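Pose tracking finally behaves, and I'm very happy
Apr 7, 2019

So the marker cubes work! I've been muttering at people over lunch for weeks, and last night the pose stream for both grippers stayed solid for a full recording, no jumps, no flips, and I sat there replaying it like a kid with a new train set.

Some background for those who missed the March post. Each hand-held gripper carries a cube with a square fiducial marker on its faces, and a head camera looks down at both. From the corners of whichever faces are in view we solve for the position and orientation of the cube, then apply a fixed offset to get to the tips of the jaws. Easy to write down in one sentence. Much harder to keep steady when a person is walking, reaching and turning their wrists.

The big problem was the flip. When only one face is seen nearly straight on, there are two poses that explain the corners almost equally well, and the solver would pick one, then the other, then the first again. On the plot it looks like a barcode. My old fix was a low-pass filter, which made the plot pretty and the data useless (the wrist seemed to swim along behind the real motion).

Mererid Samuel looked at my code for maybe a minute and asked why I was solving each face separately and then averaging. Good question! I had no answer. Now every visible corner goes into one solve for the whole cube, and when there is just one face to go on, we keep both candidates alive and let the motion model choose between them. The tracker is called Neagu, by the way, and the recorder it plugs into is Ovora. I didn't name either of them.

The other piece was timing. The camera runs at 30 frames per second and the gripper width comes in over a different path at 300 samples per second, and I had been matching them by arrival time. Bad idea. Teodor Bucur found a constant lag of 17 milliseconds between the two, and once we took it out, the jaws in the replay closed when the hand did. I actually cheered.
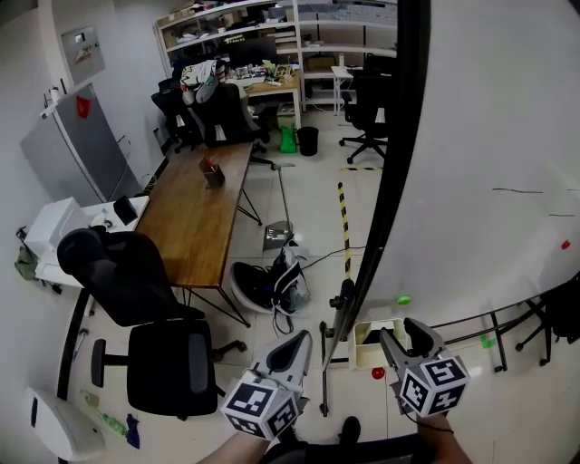 Calibration is also less painful than it was. You hold the grippers in view, turn your wrists slowly through as many angles as feel comfortable, and the script fits the cube size, the tip offset and the small errors from gluing the markers on by hand. It used to take me most of a morning with a ruler and a spreadsheet. Now it's 4 minutes, and it complains if you skipped an angle – I love that part.

Still open: motion blur. Fast swings smear the corners, and the tracker coasts on its prediction until it gets a clean frame again. Shorter exposure helps but then the darker corners of the room get noisy. Liviu Zamfir wants to add a small inertial sensor to each handle, and I'm coming around to it, even though it means another clock to line up.

Next I'm going to run the older recordings through the new solver and see how many can be saved. I'll post the plots, barcodes included.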